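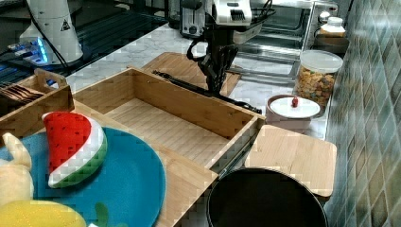 Bamboo-look box for bread on a marble counter: finish and placement

Home Topics Kitchen Storage Ask Log in

Posted by Takeshi Tamura
Wed 14 March
1,334 views 3 comments Share

I have an open wooden box on the kitchen counter, pale wood with visible grain lines. I believe it is bamboo. It is empty at the moment. I want to use it for bread and possibly for fruit, but I need to settle two matters first.

The first is finish. The inside floor and side walls show the grain clearly, and I can't tell whether there is a factory coating. There was no paperwork with it. If it is bare, I would like to treat it before any food goes in. If it is coated, I assume oil will sit on top and turn sticky.

The second is placement. The counter is marble with a tiled wall behind it. I already keep two wooden cutting boards out, one behind the box and a square one to its right, near the tile. A smaller wooden tray with a cut-out handle stands on the left with the forks in it. There is also a round black pot at the right front, a small white canister and a jar of cereal along the wall. My daughter's plush fruit, including a watermelon slice, lives on a teal plate by the left front corner of the box, and the box has to share the space with that too.

I can move any of these except the plate, which is not negotiable in this house. The depth of the counter is what limits me. Should the box go against the wall or stay toward the front? And is it a problem to have this much wood sitting flat on marble? The boards get washed daily.

Share Save Follow

Erlinda Tolentino
12 upvotes Share

Test the finish before you buy anything. Put a few drops of water on the inside floor and wait ten minutes. If the drops stay beaded and wipe off without a mark, the surface is sealed. If the spot darkens, the wood is bare or the coating has worn through. Repeat the test on a side wall and on the underside. Makers often coat the outside and leave the underside alone, and the underside is the part that touches your counter.

If it is bare, use food-grade mineral oil. Apply a thin coat with a lint-free cloth, leave it overnight, and wipe off what has not soaked in. Two coats are enough for a box. A cutting board needs more because it gets scrubbed. Do not use olive oil or sunflower oil, as both go rancid in a closed grain. If you want a harder surface, finish with a board wax after the second coat has dried down.

If it is sealed, leave it alone and clean it with a damp cloth. Sanding off a good coating to replace it with oil is a lot of work for a less durable result.

As for placement, a flat wooden base on stone traps moisture. Marble is also porous and can pick up a stain from fresh oil, so let any treated piece cure on a rack or on paper for a full day before it goes back. After that, fit four small felt or silicone feet under the box. A gap the thickness of a coin lets air through. I did this with mine when we moved to Kuvinthorpe, where the kitchen is damp from fall until June, and the base has stayed flat.

I would put the box near the wall and leave a finger's width between it and the tile. The boards should stand on edge when they come out of the wash. A board left lying flat dries on one face only, and that is the usual cause of cupping. Stand them in a rack behind the pot and you recover most of the depth you are short of.

Bread and fruit should not share the box. Ripe fruit gives off moisture and the bread will mold sooner. The fork tray can stay where it is, but put the forks away fully dry — water collects in the corners of a tray like that and blackens the joint.

Share Reply

Pal
2 upvotes Share

I skip the oil. Mine has had nothing on it for years and looks fine, a bit gray at one corner. Wipe it out once a week. Crumbs are the bigger problem, so line the bottom with a cotton towel and shake it outside.

Share Reply

Comments

Takeshi Tamura: Ran the drop test. Inside floor is sealed, underside went dark within a few minutes. So oil the underside only?

Erlinda Tolentino: Yes, the underside only, with a cloth that is barely damp with oil. Keep it off the edges where the coating starts. Then the feet.

Takeshi Tamura: Understood. Fruit will go in a separate bowl.

Share Follow Report

Related Bread storage Wood care Marble Next page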